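フリース衣類のたたみ手順メモ(フード付き、ベッド上)
8月15日(水) 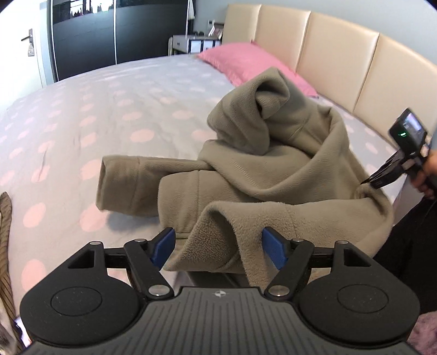 記入:Osaze Ogundipe / 確認:Funmilayo Adeleke

対象はフード付きフリース1着。色はくすんだカーキグレー、表面に毛玉あり。場所はベッドの上、掛け布団は薄いラベンダーグレー地にピンクの水玉。開始姿勢は「中央に丸めた山」とする。袖や裾は整えない。

前回までの平置き開始では手順書のStep 1がほぼ素通りになり、評価にならなかった。今回から山の状態を標準とする。

開始姿勢の記録
・フードが山の上のほうで立ち、ねじれて尖っている。開口部は内側が見える向き。
・片袖は左へ横向きに伸び、袖口は折り返しあり。
・身頃のポケット縁は袖の下側。
・右側はマットレスの縁に向かって垂れている。

つまみ位置について。手前の生地を一つまみ持ち上げるところから始める。起毛地は薄手の綿より摩擦があり、一枚だけ取ったつもりで下の層を連れてくることがある。つまんだら10 mmほど持ち上げて一度止め、ひだの厚みを見る。二枚以上なら放してやり直し。フードの先端から取る案も試したが、山全体が回るだけで展開しない。不採用。

展開の順序(暫定)
1. 手前のひだを取り、手前側へ引いて裾を探す。
2. 裾が出たら左右に開く。ポケットの縁を向きの基準にする。
3. フードのねじれを戻し、背中側へ寝かせる。
4. 袖を左右に伸ばす。袖口の折り返しはそのまま。
5. 前身頃を下にして置き直し、袖を背中へ折る。
6. フードを身頃側へ倒し、裾から二つ折り。

5の置き直しで毎回ずれる。裾とフードの付け根を同時に持つのがよさそうだが、下の布団も一緒に動く。布団を先に張っておくこと。張りすぎると今度は服が滑る。加減は未定。

袖の縫い目は長く通っているので、伸ばしたときのねじれ確認に使える。縫い目が一直線に見えなければ肩の付け根まで戻る。袖口側だけで直そうとしても直らない。

仕上がり寸法は幅400 mmを目標にする。棚板の奥行きに合わせた値で、Okgateの引き出しに入れる場合は別。Tijaniの収納箱は内寸を測り直すまで保留。

時間は手順1から6まで通しで51秒。置き直し1回を含む。計時はFunmilayo。枕の移動は計時に入れていない。

枕はベッドの頭側、ピンクの光沢のあるカバー。位置がフードのすぐ後ろなので、手順3でフードを寝かせるとき邪魔になる。展開前に頭側いっぱいまで寄せる。手順書に追記した。枕の上に服を掛けるのは不可、滑り落ちる。

毛玉は除去しない。取ると手触りも滑り方も変わり、前のデータと比べられなくなる。洗濯は次の区切りまで保留、洗剤はHirnusで統一。洗った場合は乾燥方法も台帳に書く。衣類台帳の番号は736。

Funmilayoのコメント:
「左右に開く」は誰から見た左右か不明。ベッドの手前に立った人から見て、と明記すること。あと手順6は二つ折りで厚みが出すぎる。フードを先に平らに押さえてから。三つ折りも一度比べたい。

→左右の件は修正済。三つ折りは未実施。

残り
・掛け布団の張り具合の決め方
・Tijani収納箱の内寸
・ファスナー付きの服で手順2が使えるか
・12月までに冬物一式を同じ書式にそろえる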